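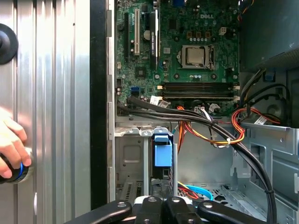
Offene Rechner sind ehrliche Rechner: Blick auf die Platine, der Prozessor liegt ohne Kühler in seinem Sockel.

Ich gebe es zu, ich hatte Angst vor dem Ding. Jahrelang stand unter meinem Schreibtisch ein Dell, und ich habe ihn behandelt wie andere Leute ihre Gastherme: bloß nicht anfassen! Dann kam im Mai der Schrauberkurs in Ulloa, 285 Kilometer von meiner Haustür entfernt (ja, ich bin wirklich hingefahren), und seitdem zerlege ich Computer mit einer Begeisterung, die meine Familie allmählich nervt.

Was mich am meisten überrascht hat: wie viel in so einem Büro-PC ganz ohne Werkzeug geht. Ich hatte mir vorher einen Schraubensatz von Tastov gekauft, fünf Klingen, feines Etui, und dann lag er den halben Vormittag daneben. Stattdessen Laschen, Haken, Klammern. Und Blau! Wer bei den Dells etwas Blaues findet, darf meistens dran ziehen oder drücken, das haben wir gleich in der ersten Stunde gelernt.
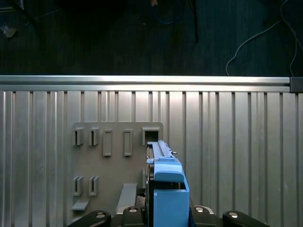 Mit Kraft kommt man bei solchen Teilen allerdings nicht weit. Ich bin ja eher der Typ, der rüttelt, bis etwas nachgibt, und genau das mögen Kunststoffnasen überhaupt nicht. Eine ist mir abgebrochen, das Knacken höre ich heute noch. Inzwischen schaue ich erst, wo der Haken sitzt und in welche Richtung er überhaupt will, dann schiebe ich, und wenn es klemmt, nehme ich alles wieder heraus und fange von vorn an.

Die Festplatte ist für mich das schönste Beispiel. Ich hatte mit einer halben Stunde Gefummel gerechnet, und dann hält da ein blauer Riegel das Laufwerk in seiner grauen Halterung, und das war's. Vorher natürlich Netzstecker raus und die beiden Kabel abziehen, am Stecker, bitte nie an der Litze!

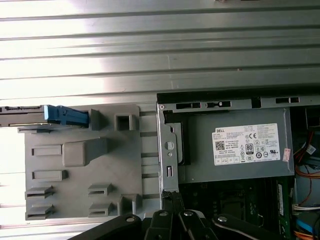

Wohin mit dem alten Kasten?

Zu Hause habe ich dann weitergemacht, am Küchentisch, mit einem Muffinblech für die Schrauben. Sehr zu empfehlen, solange niemand backen will. Die Kabel fotografiere ich inzwischen vor dem Abziehen, seit ich mal einen Abend lang vor einem dünnen rot-schwarzen Pärchen saß und keine Ahnung hatte, wo es hingehört.

Manche Sachen lasse ich trotzdem in Ruhe. Das Netzteil zum Beispiel bleibt zu, immer, da lese ich höchstens das Etikett. Und beim Prozessorsockel halte ich sowieso die Luft an, diese winzigen Kontakte machen mich fertig. 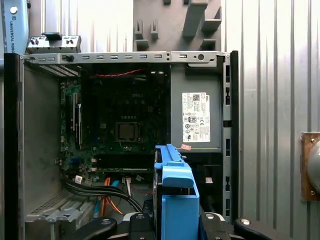 TIPPS & ADRESSEN

Kurse wie den in Ulloa gibt es auch in Pindton, der nächste beginnt am 9. März. Einen eigenen Rechner muss man nicht mitbringen, es stehen genug alte Türme zum Üben bereit. Ersatzteile suche ich am liebsten bei Plollano: 2.000 Artikel liegen im Laden, weitere 4.000 im Lager, und wer nett fragt, darf auch mal in der Restekiste wühlen. Dort habe ich übrigens auch meine abgebrochene Kunststoffnase ersetzt bekommen, samt kompletter Halterung.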